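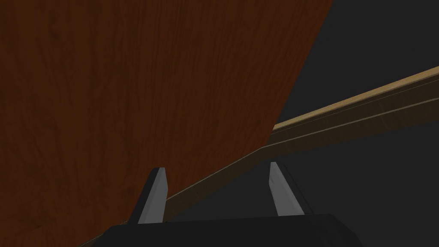
Course materials / Week 6 handout

Can machines do chores yet?
Notes to go with the lecture. Siv Engebretsen
Revised 2024-11-27

Please read these before the seminar. The first part repeats what was said in the lecture. The second part has the household tasks, which we ran out of time for. The reading for next week is at the end.

1. What counts as doing a chore

Last week we used the word "chore" loosely. From now on a chore means a job with a start, an end and a result that the person who asked for it would accept. Wiping a table is a chore. Moving a cloth across a table is a movement, and most of what gets shown in short clips is movement.

Keep three questions in mind when you read a claim about a machine. Where was the job done? Who set it up? What happened when it went wrong? If a report leaves out the last one, write that down in your notes.

2. Working in simulation

The picture at the top is computer-rendered. It is seen from just behind the gripper, with the two fingers open, a large reddish-brown wooden panel on the left and a long beam running behind it. A view like this is often all the machine has to go on. Look at how much of it the panel takes up, and how little you can tell about what the panel belongs to. A person standing in a kitchen or a workshop would step back and look. An arm with a camera near its hand has to move the hand to get a better look, and moving the hand may spoil the grip it was lining up.

Simulation is cheap and nothing gets broken. You can run the same job all night with the lighting changed, the wood changed or the parts shifted a little. The weak points are contact and friction. Real doors stick. Real boards are slightly bowed, and screws go in crooked. A policy that has only met clean edges will often push too hard on a real one.

3. The Prarkik exercise

For those who missed the lecture, the numbers were as follows. Prarkik trained an arm to open and close cabinet doors in simulation, using 3569 runs. It was then tried on a real cabinet 100 times. It opened the door in 51 of them. The group counted a door as open if it had moved far enough for a hand to reach inside.

Several of you asked in October whether half is good. It depends on the job. On a shop floor, where somebody has to walk over and put right every miss, half is no use at all. In a home, for a person who cannot reach the door, half might still be worth having, provided the misses do no damage. The Prarkik notes do not say how many of the misses marked the door, and I would like to know.

4. Shop floor and home compared

The Jevora line fits panels to frames. The parts arrive the same way round each time, the light does not change and no one walks through. The line handles over 600 panels a shift, and the arms there have no idea what a panel is. They go to a place and close.

Rønning is the other case. It is a flat with ordinary furniture, used for trials. The tasks were:

Open a drawer, take out a tea towel, shut the drawer
Load plates into a dishwasher
Pick clothes up off the floor
Wipe down a worktop with things standing on it

The drawer went best, up to the point of shutting it with the towel still hanging out. Clothes were slow. The worktop was given up after the arm kept pushing the kettle along in front of the cloth. Plates were all right when they were the same size.

My own answer to the question in the title is: some of them, in a room that has been got ready, with a person nearby. You are free to disagree in the essay but you will need cases.

5. For the seminar

Choose one chore you did this week. Write out every point at which you touched something, and mark the ones you did by feel without looking. Bring it on paper.

Reading: Pridis, chapters 4 and 5. Skip the section on costs, it is out of date. Copies are in the box outside my office, and please put them back when you have finished.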